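**Call for participants: chore trials, Erkstead site (February round)**

Drirnham is recruiting adults to work alongside a dexterous-hand system on household and shop-floor chores. The question under test is narrow: which chores can be handed over today, at what speed, and with how much human correction.

The previous round logged 2812 attempts over 29 chores. Putting single objects into open containers went well enough to time. Folding, bagging and anything with a lid did not, and those results are reported as failures, with no partial credit.

Work in the February round covers:

- sorting produce into labeled baskets
- restocking a low shelf from a tote
- clearing a table after a meal
- pairing and folding socks

Sorting is the entry task. An object counts as sorted when it rests inside the correct basket and the hand has let go. Participants set out the objects, call the start, and record the outcome on the Genel form.

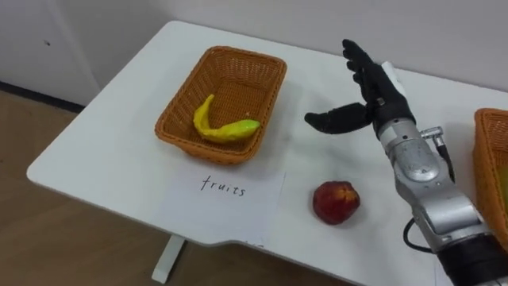 Chandrasekhar Rao objects that one piece of fruit at a time is still a long way from a grocery bag emptied onto a counter, and that a shop would not pay for it at the present pace. The objection is fair, and the round includes a mixed-load condition for that reason -- participants choose the load and the order, and staff do not adjust either.

**Requirements**

- 18 or older, able to stand for 92 minutes with one break
- comfortable reading and writing short entries in English
- no engineering background needed; retail, cleaning or kitchen experience is preferred

**Terms**

Two visits per person. Payment is $300 on completion of the second visit. Video of the work surface is kept for scoring; faces are not recorded. Participants may stop at any point.

**To apply**

Send a short note on the chores you do most often, at home or at work, to Maricica Olteanu, Filip study desk, Drirnham. Visits start at 9:30 a.m. or 2:00 p.m. -- state which you prefer.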